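Status: usable for debugging, not for claims. Please read the caveats before you quote a success rate from this.

# ballent-clutter

Scene generator and grasp-planner test harness for cluttered countertops in simulation. It loads a kitchen, drops objects on the counter, puts an arm behind it, and asks the planner for a grasp on one named target. Everything is rendered. No real arm has run any of this code.

## What is in the repo

- `scenes/` – 60 saved layouts, each with a seed and a target name
- `planner/` – the Sutanto sampler, lightly patched
- `eval/` – scoring scripts and the 12 layouts held out from tuning
- `tools/replay.py` – steps through a saved run

The layouts mix groceries, bottles, utensils and things that have no business in a kitchen. That mix is deliberate. Whether it makes a planner more robust or only makes the renders look busy is an open question, and I lean toward the second.

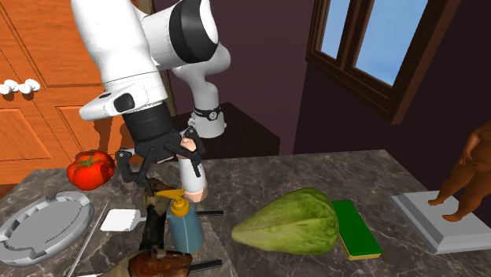 *Maintained by Syafiqah Harahap. Scene assets by Bayu Santoso. Last edited Tue 5 September.*

Clutter like the tomato, pump bottle and sponge sharing one counter is what the sampler sees on every call. It gets object poses straight from the simulator, so perception is solved by cheating. Swap in the Protstead segmenter (`--poses=estimated`) and you will get different numbers. We haven't published ours, as they move too much between seeds.

## Running it

```
pip install -e .
python -m ballent.run --scene scenes/014.yaml --target bottle
python -m ballent.score runs/latest
```

Default budget is 1000 samples per target. Raising it mostly buys you longer waits.

## Reading the score

The headline figure is 78 percent on the tuning layouts. A trial counts as a success if the target is off the counter when the clock stops. The scorer doesn't check what else got knocked over on the way, and it will happily pass a grasp that pinches a bottle by its pump top. Treat the figure as an upper bound.

## Known problems

- Thin utensils get collision hulls that are too fat, so the planner refuses grasps that look fine by eye.
- Contact friction is one global value. A sponge and a glossy bottle should not share it.
- Wrist clearance is checked at the end pose only – the path in between is on trust.
- The Rarkmont exporter drops textures on some figurines. Cosmetic, but it will upset a learned detector.

A stricter scorer is planned for November. Old run files won't load in it.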